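Workshop notebook, April 12, 2023
Wallum glue trials, second batch

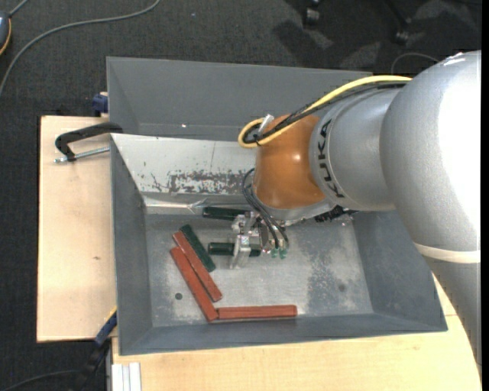 Photo: B. Soltani

Started on the second set of edge joints this morning. The January set is still on the shelf by the window and I want to leave it there until we have something to compare it with. Same boards as before, from the Gisteck delivery, planed on both faces and cut to 138 mm wide. I numbered them in pencil on the end grain this time. Last time the numbers were on the face and went off with the first pass of the sander.

Glue is the Emport white for half the joints and the Hassanpour hide glue for the rest. Shahla mixed the hide glue last night and left it to soak. By nine it had swelled up fine, and I held the pot at 60 C on the small heater. It skinned over twice while I was fussing with clamps. Put the lid back on between joints.

Clamping: three bars per panel, two under and one over. Cauls waxed. With the white glue I got an even bead of squeeze-out along the whole line on panels 1 through 4. Panel 5 had a dry stretch near one end, maybe the length of my hand. I opened it up, added glue and closed it again, so treat 5 as suspect. It has a cross next to the number.

The hide glue panels were rubbed joints, no clamps, the way Banafsheh was taught. Two went well. The third slid out of line while it was grabbing and I was too slow to push it back. There is a step you can feel with a fingernail. It can stay in the batch for strength but no good for looking at.

Room was 19 C at the start and 22 C by lunch. Humidity meter read 50 percent, though it has said 50 percent every time I have looked at it this week and I would like somebody to check it against the one in the office.

Planing notes, before I forget. The iron in the long plane has a small nick left of center that leaves a raised line. I worked around it by skewing the plane. It needs to go back to the coarse stone, and I'd rather do that properly than touch it up again. Shooting board is out of square by a hair at the far end. Shahla shimmed it with one layer of masking tape and that brought it in.

Breaking tests: nothing before the white glue has had its full 24 hours. I would give the hide glue two days. Method is the same as January, strips 80 mm long across the joint, supported at both ends, load hung from the middle. The best strip last time let go in the wood and left the glue line whole. Two others failed right on the line, both from the board with the waxy streak. I set that board aside and it is not in this batch.

Still open:
Order more wax. Half a tin left.
Ask Banafsheh whether she wants any joints with the grain reversed. Her note says "alternate" and I can't tell if she means the growth rings or the glue.
Invoice 2765 from Gisteck has the wrong thickness on it. The boards are right, the paper is wrong.
Wash the glue brushes in warm water, not hot — the bristles came out of the last one.

4:30, scraped the squeeze-out off panels 1 and 2 while it was rubbery. Left the others. Clamps stay on overnight.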